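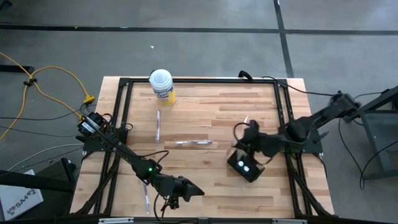

# Questions from new operators at the Grokside table

We receive the same questions each time a new group starts, so Leonie Tipoki and I have put the answers on one page. If your question is missing, please write to Boris Kovačević and he will add it.

**What is one example?**

One example is one complete recording of a task, from the moment you press start until you press stop. With the pens, the task is to pick up one pen and place it at the goal position written on your task card. If you pick up two pens in the same recording, it is no longer one example and you must mark it as "other".

**How many examples do we need?**

For the pen task the goal is 412. A normal session is up to 60 recordings. Please do not try to go faster in order to finish early. The system learns your speed also, and hurried movements are difficult to remove later.

**Do I put the pens always in the same place?**

No. Change the position and the angle before every recording. Some pens should lie along the table and some across it. If all the pens point in one direction, the system will learn only this direction.

**May other objects stay on the table?**

Yes, if they are on the list for the day. The canister of wipes is on the list and it can stand near the far edge. Cups, phones and keys are not on the list.

**Why are clear pens so often used?**

They are harder to see. The barrel reflects the light and the colour of the wood comes through it. Ulises Ticona chose them for this reason, and he asks that you do not replace them with solid ones, even when a session goes badly.

**I missed the pen on the first try. Do I delete the recording?**

Keep it, if you corrected the mistake and finished the task. A second try is useful for us. Delete it only if the pen fell on the floor, if an arm touched the frame, or if you stopped for longer than 10 seconds.

**Must I use both arms?**

Your task card says "left", "right" or "both". When only one arm works, bring the other one to its rest position and leave it there. Please do not let it drift over the table.

**What do I check before I start?**

- The cables can follow the arms without pulling.
- The extension cord is not where you will put your feet.
- The grippers open and close fully.
- The task name on the screen is the same as on your card.

**Who looks at my recordings?**

Flor Londoño reviews them, usually by the next morning. She writes a short comment beside each one she rejects. It is not a mark for you as a person, and everybody has rejected recordings in the first week.

**Can I book the table on Sunday?**

Yes, but you need a second person in the room. Ask Eusebio Escobar for the key before Friday noon.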